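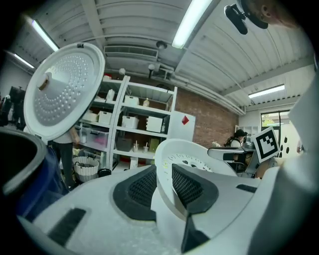 Casness Robotics Club — Manipulation Team — Equipment and Purchasing

Hand-held grippers: second pair now or in June?

renzo_monti
Hello all. I must send the equipment plan for the next period and I would like your opinions before I do it. We have 764 left in the small equipment line. My proposal is to put all of it toward a second pair of hand-held grippers from Vuvham, and to ask the club for the difference. The rice cooker task needs two hands, so a single gripper does not help us much. With one pair, only one person can record at a time and the others wait.

neusa.p
I don't agree with spending everything on grippers. Finger pads wear out, and in the last plan we had zero for spares. Please put 50 aside for pads before anything else.

renzo_monti
Neusa, you are right about the pads, I will add a line. But I also looked at the arms, and there the situation is different. Elell offered us a service contract for 2 years and I think it is too expensive for the hours we use them.

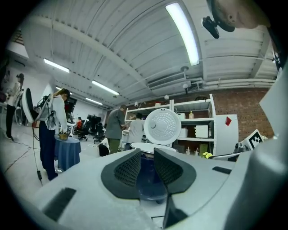

I would prefer to pay for each repair when it comes. The risk is that one big repair can eat the whole line, so I need to know if you accept this risk. Also, do we want to buy a second rice cooker of the same model? If the shop stops selling it, all the lid recordings are with an object that we cannot replace.

solange_v
Yes to the second cooker, it is cheap compared to the rest. No to skipping the contract. Last time we waited nine weeks for a joint part and the arm was only furniture.

renzo_monti
Nine weeks was because we ordered from the wrong office. Magalhães has the part in stock now, I asked them. I can write both versions of the plan, with contract and without, and we vote.

One more point: power strips and cable covers. They are never in the budget and somebody always pays from their own pocket. 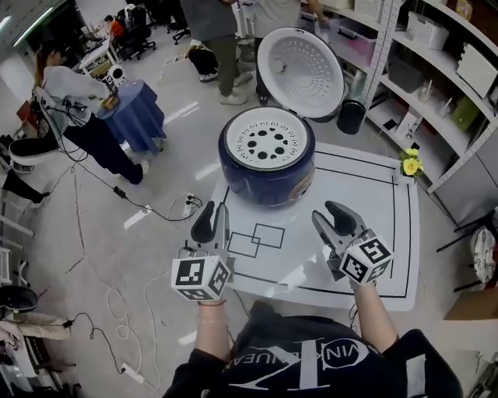
Jailson Barbosa: Put the cable covers in, please, and as their own line. If you hide them under "other", they get cut first. For the grippers I would wait until June and ask Vuvham for a price on two pairs together.

neusa.p
Waiting is fine for me, if the pads are ordered now.

renzo_monti
OK, pads and cooker now. I will ask Vuvham for both prices and post them in this thread.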